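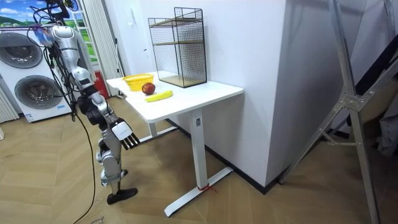 Department of Interior and Product Design, Midbridge College
Second year project report, Sep 12, 2022
Group: Veronika Lehner, Gadisa Tamiru, Ánh Lục

Our brief was to take one shared room and make it work for both laundry and snacks, which sounded daft until we remembered our own student flats. Mine in Benville had the washing machine next to the toaster, so I felt quite at home!

The washer and dryer were the one thing we couldn't move. They're stacked, white, with the two round grey doors one over the other, and we planned the rest of the room around them. Gadisa hung the landscape above (blue sky, clouds, green hills) and I was against it at first, I'll admit, but it does cheer up that side of the room, what with the radiator and all that white.

We argued longest over the desk. Ánh wanted a proper kitchen table, I wanted something narrow, and in the end we went for the white one with the rectangular top and the T-shaped foot, up against the wall pillar. You can get your feet under it without kicking a leg every time, and the white top matches the machines. The bit of red string tied round the bottom of the leg is our marker for where the desk belongs, so if it gets shoved about, please shove it back.

For storage we tried the black wire-mesh shelf with the two light wooden boards. I love this thing. It stands at the back of the desk against the wall and you can see straight through the sides, so stuff doesn't get forgotten in there and go furry. My one moan is that the boards are a long way apart, and a third in the middle would be handy. Pieter Dewulf, our tutor, said the same at the October planning session and I should have listened.

Then the yellow basket, which started the fruit debate. It's plastic mesh, light, easy to rinse, and we meant it for apples and bananas. People mostly put the fruit down next to it. We left a red apple and a banana out on the desk ourselves, so I can't really tell anyone off. Veronika thinks a shallower bowl would do better and she may be right.

We had 400 euros and spent 134 of it on the shelf, the basket and the picture. If we carried on, I'd put the rest towards hooks for coats and bags, plus that missing board. Ánh is still hoping for her kitchen table.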